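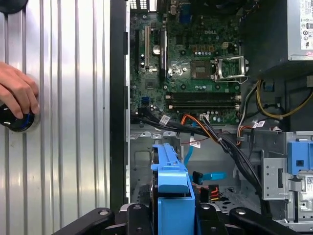 Zerlegen lernen aus Handgelenkbildern: taugt der Henell-Ansatz für Altrechner?

zornmont_labor
Zwischenstand von uns: fast 200 vorgeführte Durchgänge am offenen Dell-Tower, Training nur auf den Bildern der Kamera am Handgelenk. Im Test 125 Versuche, das SATA-Kabel zu greifen. Bei bekannter Lage des Gehäuses läuft es ordentlich. Drehen wir den Tower ein Stück, greift die Policy mit großer Überzeugung in den Kabelbaum.

Blechpfote
Also hat sie gelernt, wo das Kabel wohnt, und nicht, wie es aussieht. Glückwunsch zur teuersten Schablone im Haus. Wie viele Gehäuselagen waren denn im Training?

zornmont_labor
4. Ja, ich weiß.

gornholm77
Finde ich zu streng. Bei Lauritsen steht doch, dass wenige Lagen reichen, wenn man die Bilder beim Training ordentlich verschiebt und verzerrt. Habt ihr das gemacht oder nur behauptet?

zornmont_labor
Gemacht. Hilft beim Ansatz an der Kante, beim Kabel kaum. Das biegt sich halt, wie es will, und auf der Hälfte der Aufnahmen steht der Greifer davor.

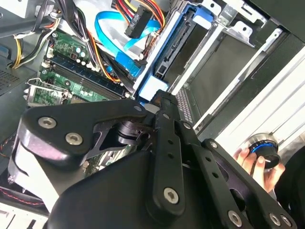
Blick über den Greifer ins Gehäuse, oben das blaue SATA-Kabel

Blechpfote
Mehr Greifer als Rechner. Da würde ich auch raten. Nehmt eine zweite, feste Kamera dazu.

gornholm77
Und damit ist der ganze Witz am Henell-Ansatz weg. Der lebt davon, dass man den Aufbau nicht jedes Mal neu einmessen muss.

Blechpfote
Eine Kamera muss man für sowas nicht einmessen, man muss sie nur nicht umrennen – in manchen Laboren gilt das freilich als Forschungsfrage.

zornmont_labor
Araceli Magaña hat vorgeschlagen, erst 8 Lagen aufzunehmen und dann über die Kamera zu streiten. Machen wir so. Die Rohdaten vom Kabelgriff stelle ich im Januar rein, inklusive der peinlichen.

gornholm77
Die peinlichen bitte zuerst.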